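Okmont names Stojanovska director of player personnel

Okmont has promoted Zorica Stojanovska to director of player personnel, the football club confirmed in March. She replaces Zdenka Delić, who moves to a part-time advisory role covering contract review and the draft board.

Stojanovska joined the club as a regional scout and spent most of her time there on small-college programs. Her last post was assistant director of college scouting, with responsibility for linemen and tight ends. She will report to the general manager and will have final say on practice squad signings. 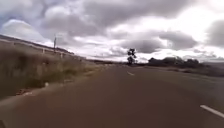

A two-lane road under heavy cloud.

The personnel department will be reorganized under the new director. Pro and college scouting, until now run as separate units, will share one grading scale and one database. The database, supplied by Sedar, holds 2,830 active player files. Of those, 853 are college seniors eligible for the next draft. Grades run from 0 to 100, and any file with a gap of more than 3 points between two scouts goes to a third reader before it is placed on the board.

Delić ran the department under the old system, in which each unit kept its own grades and the two lists were merged by hand before the draft. She will remain available through the end of the signing period and will keep her seat in the draft room.

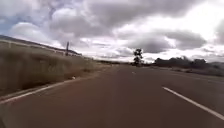 Open rural road with a white edge line at left.

Regional assignments will also change. The Walavstead office will take over the northern colleges, and the Cirillo office will handle the remainder along with all pro-day visits. Area scouts will file reports by 6 p.m. on the day after a game. Medical reports will continue to go directly to the team physician and will not be entered in the shared files.
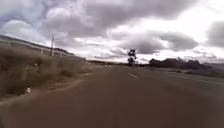 Page last changed: March, 4:15 p.m.

Stojanovska played no college football. She began as a video assistant, cutting practice tape by position group, and moved into scouting when the club added a second area post. Her former position as assistant director is open, and the club said it will be filled before training camp. Salary terms were not released.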